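Home Current Issue Archive For Authors Search

November 2022
Kristýna Tichý, Ilango Acharya and Ainhoa Arrieta

4. The Mat as a Place on the Table

We came to this study expecting to write mostly about tables. What people wanted to talk about was the mat on top. In 12 of the 13 homes we visited in Temley, at least one table carried a large flat mat that stayed out between jobs, and the people who used it spoke of it as a spot in its own right. Things were "on the mat" or "off the mat," and everyone in the house seemed to know what that meant. We found this delightful, and it changed the questions we asked on the second round of visits in July.

4.1 Color and edge

Most of the mats were darker than the wood under them. Owners rarely gave color as a reason for buying, but it came up again and again once they described daily use. A small pale part shows up at once against dark gray, and the same part laid on honey-colored grain can take a while to find. Edges mattered just as much. Figure 2 shows a matte, dark gray mat with slightly rounded corners on a light wooden tabletop, with a strip of bare wood left open on either side. The border between mat and wood is crisp, and the two strips are unequal, the left one being the broader.
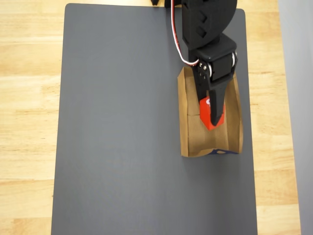
Vol. 12, No. 2, p. 20

Figure 2. Large mat on a light wooden tabletop. Note the bare strips of wood to left and right of the mat, and the faint smudges on its surface.

We had not planned to look at the bare strips at all, and they became our favorite part of the interviews. Several people used them as a kind of waiting room. Cups went there, along with phones, the pencil, and the instructions folded to the right page. One participant kept her left strip wide on purpose and slid the mat back into line whenever it crept over. Another had pushed his mat hard up to one side of the table and said he missed the second strip - he had moved it back by our next visit.

4.2 Marks and wear

Smudges divided our participants more sharply than anything else. On a matte surface they stay soft and easy to overlook, like those in Figure 2, and most people let them build up. A smaller group wiped the mat at the end of each job and treated the wipe as the end of the job. Neither habit went along with how tidy the rest of the room was, which surprised us. Acharya's notes from one kitchen describe a spotless counter and, two steps away, a mat its owner was proud of never having washed.

Wear on the wood was harder to judge. Where a mat had stayed in place for years, some owners lifted a corner to show us a patch of different color underneath. We recorded these patches but did not measure them, and the lighter streaks that belong to the grain make them easy to misread. Rusnák's wood finish survey, discussed in Section 5, takes up the question with better tools than ours.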